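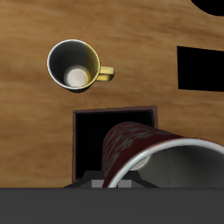 *Wrist view: the red mug between the finger pads, just in front of the dark box.*

# Mug to box: your first teleoperated task in Wondoden

Welcome to the fun part! If you've made it through the install page and the joint limits worksheet, you're ready to drive an arm. This tutorial takes you through the mug task, the one every new member of the Illusik club does first, and I still love it more than any of the harder ones.

The goal is easy to say: pick up the red patterned mug and get it into the open box on the table. Leave the yellow one alone. (You'll want to grab the yellow one. Everybody does. It sits out there in open space with its handle just begging.)

## Before you start

You need:

- Wondoden installed, with the club scene pack
- a controller or a keyboard (controller is much nicer)
- the `mug_box` task file from the shared folder
- two free windows, one for the table view and one for the wrist view

Start the task like this:

```
wondoden run mug_box --rate 20 --max-steps 500
```

The rate is in steps per second, so 500 steps gives you 25 seconds. It sounds tight and it is, but you can reset as often as you like with `R`. 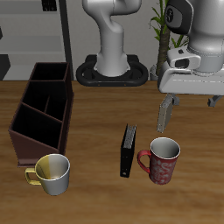

**Tumico, 14 May 2023**

We've rewritten the steps below after the spring build session in room 401. If you printed the old version from September, please toss it. The button names have changed.

## 1. Look at the table view first

Find your mug, find the box, and check what's beside the mug. With the layout we use for practice, the black binder stands right next to the red mug, and the mug's handle points toward it. That's a narrow gap! Don't try to squeeze a finger into it on your first run. Turn the wrist until both fingers have room to come down, then start lowering.

## 2. Come down slowly

Switch to the wrist view once you're over the mug. Hold the left bumper for fine motion, which cuts your speed to a quarter. Watch the white rim, because it's by far the easiest thing to line up on. When one finger is on each side of the mug wall, stop and let go of everything for a second so the arm can settle.

## 3. Close and lift

Tap `A` to close. Lift straight up until you're clear of the box walls, and only then move sideways. If the mug slips, open, back off, and go again from step 2.

## 4. Tilt it and bring it over the box

Now the tricky bit, and it's so satisfying when you get the hang of it. A mug held on its side has a closed end and an open end, and you want to know which is which before you go near the box. Aim the closed end at the opening.

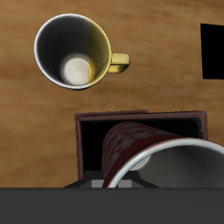

Keep an eye on the box walls while you do this. The inside renders nearly black from the wrist, so you can't judge depth by looking in, and you'll have to use the rim of the box as your guide. Flip back to the table view if you lose track of your height. I flip constantly.

## 5. Let go

Open the fingers with `B`, back straight away, and save the run with `S`. Name it with your initials and the try number.

## What to hand in

Save 4 runs you're happy with and put them in the Gál folder on the club drive. Messy ones are welcome too, in the subfolder called `oops`, and we watch those together over snacks. Once your runs are in, go on to the page about stacking.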